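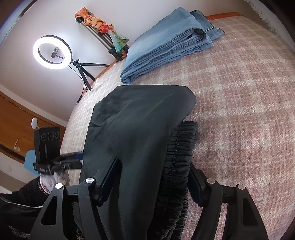
Grurkik folding project
Minutes of the May demonstration review

Start: 10:05 a.m.
Chair: Yến Tạ
Present: Yến Tạ, Dennis Okafor, Paula Wren, Luis Herrera, Greta Solberg (by phone)
Apologies: Hamid Rahimi
Notes: Paula Wren

1. Minutes of the last meeting

Accepted with one correction. Item 4 said the Kikel arm would be used for all towel work. It should have said large towels only.

Matters arising: Luis has moved the old recordings off the shared drive. The spare charger was found in the cabinet with the finger pads. Greta's comments on the consent form have been added and the new version is the one to use from now on.

2. Hand-held recordings: pants

Dennis reported that 104 recordings of folding pants with the two hand-held grippers have been turned in from home sessions. After review, 67 were kept for training. The rest were set aside for one of these reasons: tracking lost during the fold, a gripper out of view of the other one for most of the run, or the person putting a gripper down and finishing by hand.

Jeans are going better than pants with an elastic waist. With jeans people tend to take hold of the side seam and the cloth stays where it is put. An elastic waistband bunches up when the jaws close on it from the side, and the fold drifts while the second gripper is being brought over. Paula asked whether people are pinching too hard. Dennis thought it was more a question of where they pinch. Those who slide one finger behind the waistband before closing have fewer slips, but they also take longer, and some of them stop halfway to look at the fingers.

Yến said the pauses matter. The policy trained on the last set copies them, and the arm now waits over the garment for no reason. She asked that people be told to practice a fold until they can do it without stopping, and only then record. Practice runs do not need to be saved.

Luis asked if dark clothes should be left out for now. In the Zimari viewer the folds in black and dark green fabric are hard to make out, and he has trouble marking the point where the grasp begins. Greta was against leaving them out. Trịnh, who will be running the first trial site, have told her that much of what they handle is dark work clothing. Agreed to keep dark items and improve the lighting.

Action: Dennis to rewrite the pants instructions with the waistband grasp described step by step.
Action: Luis to send Dennis clips of a good grasp and a poor one.

3. Lighting and surfaces at home sessions

Discussion of beds as a work surface. The written guide says "flat surface, table if possible." Most people fold on the bed at home, and the guide should reflect that. A blanket gives under the gripper and lets the lower finger get beneath the cloth, which is harder on a bare table. Paula pointed out that the arm at the shop works on a table, so the data should have both. Agreed.

Patterned blankets and bedspreads are fine. Luis has seen no drop in tracking on plaid or striped covers, and plain white sheets have given him more trouble.

Ring lights help, but they should be placed beyond the clothes and off to one side, with the cable clear of the folding area. In one session the light was close enough that half of the surface washed out in both wrist views. Keep the lamp setting the same for a full session. Changing it between runs is all right if it is written on the log sheet.

Nothing needs to be cleared out of the background apart from papers with names or addresses, screens, and family photos.

Action: Paula to revise the page on surfaces and lighting.

4. Remote control sessions

Luis reported on teaching the Kikel arm by remote control. Large towels are going well. Pants are slow, and the operators say they cannot feel when the cloth is about to slip. They watch the fabric for wrinkles and guess. A fold that takes seconds with the hand-held grippers takes minutes through the controls.

Greta asked why we are still doing it for clothing. Yến answered that the remote runs are the only ones that show what the arm can reach. Several of the hand-held recordings include a wrist turn that the arm cannot make, usually when the person crosses one gripper over the garment to get at the far edge. These look fine on review and then fail when played back on the arm.

Options discussed: a warning tone on the hand-held gripper when the angle goes too far, a check in the Zimari software after upload, or a short training session where people try the remote controls first. Dennis preferred the training session. Luis said the software check is already half written. Agreed to do both and to leave the tone for later.

Remote work on pants will continue at 2 sessions a week, mostly for corrections: the arm runs on its own, and the operator takes over when it goes wrong. Luis will label the takeover point in each run.

Action: Luis to finish the reach check and run it on the kept recordings.
Action: Dennis to book time on the Kikel controls for the home group.

5. Equipment

Finger pads are wearing at the lower corner. Dennis has fitted new pads on 2 grippers and asked people to look at theirs before each session. Worn pads should be mailed back in the bag provided and not thrown out, as Hamid wants to see where they wear.

Paula raised sleeves. Loose cuffs have been getting caught between the grip and the housing. Push sleeves up or wear something close-fitting. To be added to the guide under "Before you start."

The tripods were ordered without phone clamps by mistake. Clamps are on the way.

6. Trịnh trial

Greta has had the site plan. The folding table is lower than ours and cannot be raised. Yến will ask for the exact height so the shop table can be set to match. Trịnh would like shirts included in the trial. Yến said no to shirts for the first round, and Greta will pass this on.

Action: Yến to write to Trịnh about the table.
Action: Greta to confirm pants and towels as the trial items.

7. Any other business

Paula asked if people recording at home may play music. Sound is not kept, so yes.

Luis will be away for the first part of next month. Dennis to cover uploads.

Meeting closed at 11:20 a.m. Next meeting when the reach check results are in, Yến to send the time.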